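**To:** playroom-list
**From:** Hiu-tung Tu
**Date:** July 17, 2018
**Subject:** Re: toy corner, what goes where??

Hi all, quick one, typing this between two other things so forgive the mess.

Pasting Liu's message back in for those who joined after it went round:

> Hi everyone,
>
> Can we please agree on where the small stuff lives. I went in to set up and spent most of my time hunting for the doll blanket, which was under the play kitchen with a puzzle piece stuck to it. Also hex keys. Why are there hex keys in with the toys. They came with the crib I think but they don't need to live next to it.
>
> My questions:
>
> - does the crib stay on the floor or go back on the shelf
> - is the wire basket for dolls or for small parts
> - do we still want hooks, or is it just one more thing to put up
> - who has the rest of the counting sticks
>
> I'm happy to do the labels once somebody decides. Not doing them twice like in February.
>
> Liu

OK so, my answers, going down the list.

Crib stays on the floor. It's the blue one with the white slats, it's light but the shelf was a bad idea, kids pull at the legs to get it down. Fleece goes in flat, pink blanket on top. Doesn't have to be folded nice. If it's in the crib it's put away, that's the whole rule.

Doll goes IN the crib at the end. The boy with the striped shirt is the only one we have out right now, the other 2 are at Granness getting their seams done and I have no date on them. I'll chase.

Hex keys – yes they came with the crib, partly. The colored set is the one I bought after the little gray one from the box went missing. We do need them, the crib bolts work loose, but Liu is right that they shouldn't be down at kid level. They go in the wall basket, up high. So that's the basket question answered too: grown-up stuff only, no dolls, no sticks. It's divided so there's space for tape and the spare bolts as well.

Hooks stay. They're up already and they take no floor space. Dress-up bags and the small brooms, nothing heavy please, one bag per hook. The Skotari bags have a loop that's too thick for the small hooks, so cut it and tie a bit of string on instead.

Sticks: I have found one yellow and one blue. If you have any others at home in a coat pocket please bring them back, no questions asked. They go in the white tray, and the tray goes on the floor at the back where kids can reach it. Same tray for beads when we get beads.
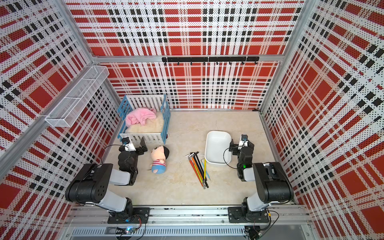
## Order for putting away

1. Hex keys first, before the kids come back in. Up in the basket, all of them together, don't split the set
2. Sticks in the tray
3. Fleece, blanket, doll, in that order
4. Bags on hooks
5. Wipe the floor. Plain water, the Zidus spray leaves it sticky and I've asked for it to be taken off the order

## Labels

Liu, if you're still up for it, I need 3: BASKET (adults), TRAY (sticks), CRIB. Big letters, picture next to the word if you can. No lamination, the corners get chewed.

If anyone hates any of this say so before Liu starts cutting. Otherwise it stands.

One more thing, the toy budget sheet says 2,993 for the year and I think somebody typed that in the wrong colum. Can whoever had it last take a look, I dont want to order beads agaisnt a number that isn't ours.

Got to run, will check mail again tonight.

Hiu-tung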